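Notebooks > Nunemska bench > Handheld grippers > Pad rules
Print this page | E-mail this page
Search this notebook Go

10th October

Went through the pad rule again with Ville Juntunen before the Hoken set starts. The written version says "replace pads when worn," and two people read that two ways last round. One changed pads after every shift, the other ran the same pair for the whole Neves set. Both were within the rule as written.

Draft wording, to go in the handheld procedure as section 3:

3.1 Inspect both pads before the first recording and again every 100 grasps. Fingers open, nothing between them, plain surface behind.

3.2 Change the pair if any edge has lifted from the finger body, at either tip. Do not trim and carry on. Do not press it back down with fresh adhesive on top of old.

3.3 Fraying along the lower edge alone is not a reason to change. Log it and look again at the next check.

3.4 Pads are changed as a pair. One new and one old gives uneven grip and the object turns as it closes.

3.5 Hard limit 4,000 grasps, whatever the pads look like.

Ville objects to 3.5. His point is that the 4,000 came from the old gray pads and was never tested on the black ones. Agreed, but I want some number in there until we have a better one. Leaving it in with a note that it is carried over.

He also wants a rule for screws. Current practice is to check them when the pads come off. I see no reason to do it more often, but the torque value is missing from the sheet and has been since spring. Need to copy it across from the Kikodell drawing.

Zero check: close fully, read width, open fully, read width. Repeat after any pad change, as pad thickness shifts the closed reading. This was in the old procedure and fell out when the pages were merged. Put back as 3.6.

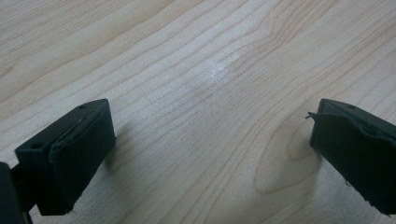
Lifted edges matter more than they look, for two reasons. A loose bit touches the object before the rest of the pad does, so on thin or light parts the contact starts early and off to one side. It also sits in the wrist camera view on every recording, and that cannot be cleaned out later. The right finger has one at the tip, a small pointed flap standing out into the gap, so under 3.2 this pair gets changed. The ragged lower edge on the left pad would have passed under 3.3. Holding the fingers a little above bare tabletop works well for the check – black on pale wood, and the flap is easy to pick out. I will add "pale surface" to 3.1 in place of "plain."

Log format: date, finger set, grasp count, pass or change, initials. One line per check. Free text only for a change.

Open items:
- torque value from Kikodell drawing (me)
- wear test on black pads, 200 grasps per block, same part throughout (Ville)
- adhesive must cure 90 minutes before use – confirm against the supplier sheet, I wrote that from memory
- move 3.1 to 3.6 into the shared procedure once Ville has signed the draft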